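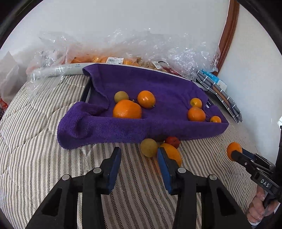 Session 9 handout: Dropped and crushed objects in hand-held gripper work

Reading for this session: chapter on grasp stability, plus the two-page fault report from the Sirkatcombe site (on the course drive). Bring the report with you. We will mark it up together in the second half.

## 1. What happened

The Sirkatcombe group was recording fruit-handling runs with the Dinu gripper, a hand-held tool with two padded fingers. The recordings were meant to train a policy for the Lindus arm, which carries the same fingers. Over one block of 391 runs, 44 ended in a fault. The operators logged them in two groups:

| Fault | Runs |
|---|---|
| Object dropped or slid out of the grip | 29 |
| Object squeezed until the skin split | 15 |

The drops were noticed early and put down to tired operators. The splits were not connected to the drops until someone went through the log and saw that both kinds came from the same tool. The other Dinu, used on the same days by the same people, had no splits at all.

## 2. The cause

The right finger on the faulty tool had worked loose at its pivot screw. With the screw backed out, the finger could tilt a few degrees before it met any resistance. Three things follow from this.

First, the pads no longer met flat. Only the lower corner of one pad touched the object, so the load sat on a small patch of skin. On a firm orange this doesn't matter much. On a ripe plum it does.

Second, the trigger reading stopped matching the finger gap. The Dinu has no sensor at the fingertip. It measures trigger travel and works out the gap from that. With play in the pivot, the log could say 1 cm less than the real opening, or more, depending on which way the finger leaned.

Third, operators corrected for it by hand. They felt the object slip and squeezed harder. Those extra squeezes went into the data as normal grasps.

The third point is the serious one. A dropped orange is easy to find in a recording. A grasp that ended well only through an extra hard squeeze looks like a success, and it was labeled as one.

## 3. Why the daily check missed it

The check sheet in use at the time had one line for the fingers: "Open and close fully, no sticking." A loose finger passes this test easily. It moves more freely than a good one.

The sheet also asked for the check at the start of the day only. The screw backed out during use, and by the afternoon the play was large enough to feel. Overnight someone would usually snug it up while cleaning the pads, and it would pass again in the morning. None of this was written down.

Note for the written assignment: look at the time stamps in appendix B of the report. Most of the faults fall after lunch. Say what you think that does and doesn't prove.

## 4. What reached the arm

The Vomport training set had 1802 runs in total when the fault was found. Runs from both tools had been merged, and the tool number had been left out of the merged file. It was still in the raw logs, so the runs could be traced, but it took nine working days.

A policy trained on the full set had already been tried on the Lindus arm. It closed too hard on small fruit and did well enough on large fruit, so the first suspicion fell on the arm's force limit. The limit was lowered. The arm then dropped large oranges, and the limit was raised again. Both changes were made before anyone looked at the fingers.

There was one near miss during this period. With the force limit at its higher setting, an operator reached in to free a piece of fruit while the arm was paused. Paused is not the same as stopped on the Lindus. The arm resumed on its timer and closed beside the operator's hand. No injury. The site rule now is that the stop button is pressed and the drive light is out before any hand goes inside the work area.

## 5. Changes made

- Finger screws are fitted with thread lock and marked with a paint line across the head and the frame. If the line is broken, the tool is out of service.
- The finger check is done before each block of runs. Hold the frame still and push each finger sideways with a thumb. Any movement you can feel is a fail.
- A foam test block of known width is gripped at the start and end of each block. The logged gap must match the block width within 1 mm both times. If the end test fails, the whole block is set aside.
- Tool number stays with every run, in every file.
- Soft fruit that splits is logged as a fault even if it reaches the target. Before this, some operators counted it as a success and some didn't.
- Pads are replaced in pairs.

The 1 mm limit is tighter than the report recommends. The site chose it after trying the looser figure for a week.

## 6. Questions for discussion

1. The operators felt the slip and corrected for it. Should they have stopped? What would have made stopping easy?
2. Would a force sensor in the fingertip have caught this fault sooner? What faults would it add?
3. Suppose the tool number could not have been recovered. How would you decide which of the runs to keep?
4. The force limit was changed twice in response to what turned out to be a data problem. Sketch the order in which you would have checked things.

## 7. Lab, next week

Work in pairs. One tool in each lab set has a loosened finger. Find it using the sideways push test and the test block, and record both results even if the first one settles it. Then do ten grasps with each tool on mixed sizes of fruit and compare the logged gap against calipers.

Wear the closed shoes you were told about in week one. Fruit juice on the lab floor is slippery, so wipe it up right away. The Lindus arm will be powered down for this lab and stays that way.

Lab sheets are due at the start of session 11.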